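3.2 Shared equipment and the scheduling of bench time

The survey described in Section 3.1 reached 229 technical and research staff across the 7 sites that agreed to take part. Respondents were asked how they reserve space and equipment, how far ahead they do so, and what happens when a reservation is no longer needed. Booking records for the same period were supplied by each site and matched to the survey by building code. After duplicate entries were removed, 3071 reservations remained for analysis.

Sites differed most in the length of notice given. At Grarkeslow, where bookings are made on a paper sheet outside each room, most reservations were entered on the day of use. At Adams, which moved to the Flonari calendar in October, staff commonly reserved a full week in advance and then released part of the time. Soler and Nyanda, who coded the interview transcripts independently, both noted that staff at Adams spoke of holding time "in case." The term did not come up in the Grarkeslow interviews.

Released time was seldom taken up by others. A slot given back before noon on the previous day had a fair chance of being used; one given back later usually stood open. Respondents often said that they had not seen the change, or that an hour was too short to set up and clear away. This second point depends on the type of bench. Open benches can be used by whoever arrives next, while enclosed work surfaces with fixed equipment must be reserved as a single unit and were recorded separately in our data.
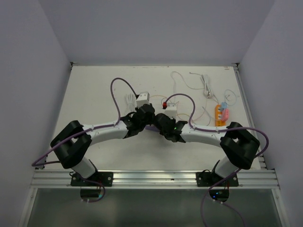
Figure 4. Enclosed work surface with two robot arms mounted at the front edge.

Fixed-equipment benches accounted for a small share of reservations but a large share of reserved hours. Bookings on them were longer, and they were more often made in the name of a group than of one person. Group bookings create a difficulty for any measure of use, as the record does not show who was present or for how much of the period. We therefore report reserved hours only, and make no claim about hours worked.

Two sites had written rules on unused time — Prisalness and Adams — and in both cases fewer than half of the staff interviewed could say what the rule was. Abera and Chala consider the wording of these rules in Section 4, together with the comments collected by Reuter during the follow-up visits.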